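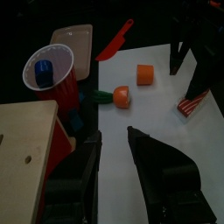

Fig. 1. Toy carrot in two pieces, with the red knife.

Pumbridge Early Years Course, Handout 8: Play Food and Small Containers

What a lot of maths there is in a carrot! Cut it and you have two parts with flat faces, and a child who puts those faces together is already working on halves and wholes. Let them try it over and over. The leafy end is a gift for talk – top, end, leaves, round, flat – so keep your own words short and leave plenty of gaps for theirs.

A sheet of white paper makes a lovely chopping board, and you can draw round the pieces afterwards (see Jostovance reader, p. 73).

Now for putting away, my favourite part of the session.

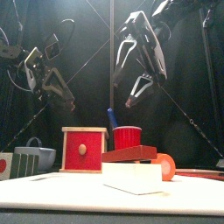 Fig. 2. Basket with handle, and the box with a red front and round knob.

Ask "What could live in here?" and wait. A basket and a box invite quite different answers, and both are worth writing down.

For next time: read p. 34 and bring one container from home.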